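The Sorting Table

The bell for the end of the day had gone, and Sioned Parry was still under the table, looking for a yellow one.

"There's another, I know there is," she said. "There were two yellow when we started."

"Come out from there," said Mr. Pugh. "It'll turn up when you stop wanting it."

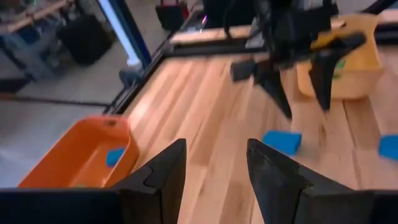
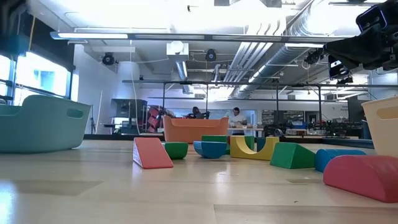
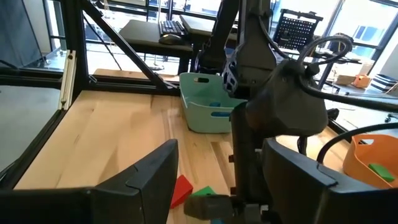
Sioned Eynon
Short story writer and Sunday columnist

It didn't turn up. Sioned came out backward with dust on both knees and stood looking at the tabletop, which was a glorious mess. She had been at it all afternoon and she had never once been bored, and she was seven, so that was saying something!

The job had been given to her by her grandmother, Dwynwen Craddock, who ran the toy library on the ground floor of the old Harries building and believed that any child who was going to hang about the place might as well be sorting. The baskets were out, an orange one and a teal one and a cream one, and the blocks had to go into them. Nothing had been said about how.

That was the wonderful part. Blocks could go together in so many ways! Sioned had started with color, because everyone starts with color. Blue went in the orange basket, which looked marvelous, the blue so very blue in there. Then she found that she had more colors than baskets, and green had to go in with pink, and the green and the pink looked at each other in a way she didn't care for.

So she tipped everything out again and went by shape.

Shape was better. Shape had stories in it. There was the arch, which was a bridge if you set it one way and a harbor if you set it the other. There were the wedges, which were all hills. There were the half-rounds, and she loved those best, because with the flat side down they were loaves of bread, and with the round side down they were boats, and if you gave one a tiny push with your finger it rocked and rocked and went on rocking after you had stopped paying attention to it.

"Is a boat the same as a loaf?" she asked.

Mr. Pugh was mending a jigsaw box with brown tape. He was called Berwyn, but only by people over 30. He gave the question proper thought.

"Same block?"

"Same block."

"Then I'd say it depends what you're having for your tea."

She put it in the cream basket for the time being and wrote nothing down. Her grandmother wrote everything down. Her grandmother had a green ledger with 1728 entries in it, every toy that had ever gone out of the door and the name of the child who took it, and she could turn to any page and tell you how it had come back. Chewed, mostly. There was a wooden duck on page 40 that had come back with a different head.

By four o'clock Sioned had given up shape too. She was sorting by what the blocks would like. It was slow work but it was the best system yet, and she explained it to Mr. Pugh as she went. The little green one wanted to be near the blue one because they were the same height and could see each other. The big pink half-round wanted a basket to itself, being important. The red wedge was shy. The arch wanted to be asked.

"Asked what?" said Mr. Pugh.

"Just asked."

He put the tape down. He came over with his glasses pushed up on his forehead, bent until he was level with the tabletop, and spoke to the arch.

"And where would you like to be?" he said.

They both waited. The rain had started on the big windows and somebody upstairs was dragging a chair.

"It says it doesn't mind," said Sioned, "but it does."

It was then that her grandmother came down with her coat already buttoned and the keys in her hand. She had shut up the office, she had rung Caradog Vaughan about the van, and she was plainly expecting to find the baskets full and the table clear. Sioned watched her take it in. The hills, the bread, the boats, Mr. Pugh with his chin nearly on the wood.

"I see," said Dwynwen Craddock.

"I've done it three times," said Sioned. "I keep finding a better way."

"And which way is it now?"

So Sioned told her. She told her about the tall ones and the shy one and the important one, and she talked so fast that she had to stop for breath in the middle of the harbor. Her grandmother listened to the whole of it. Then she unbuttoned the top button of her coat, then the next – and Sioned knew that they wouldn't be going home on the early bus.

"When I was small," said her grandmother, "I had a tin of buttons. My mother said there were 500. I used to marry them off."

"To each other?"

"To each other. There were some terrible arguments. There was a brass one who wouldn't have anybody." She pulled out a chair. "Give me that red one. Who is it shy of?"

"The pink one. Because it's loud."

"I'd be shy of it too. Put it behind the green, then, where it can have a bit of shelter."

Sioned put it behind the green. It did look happier! Even Mr. Pugh said so, and he was a man who didn't hand out opinions on that kind of thing. They moved the blue boats around so they faced the harbor, and they gave the important one a hill to look at, and for a long while nothing went into a basket at all. The bus went past outside with its lights on. The rain came down harder and the three of them leaned in.

"We'll have to put them away in the end," said Sioned, who had been dreading it.

"We will," said her grandmother. "You'll have to tell me who goes with whom. I'm not having a brass button situation."

She opened the green ledger at a clean page and uncapped her pen. Sioned climbed on the chair next to her, put a finger on the first hill, and then stopped.

"Grandma," she said, "you're standing on something."

Her grandmother lifted her left shoe. It was yellow.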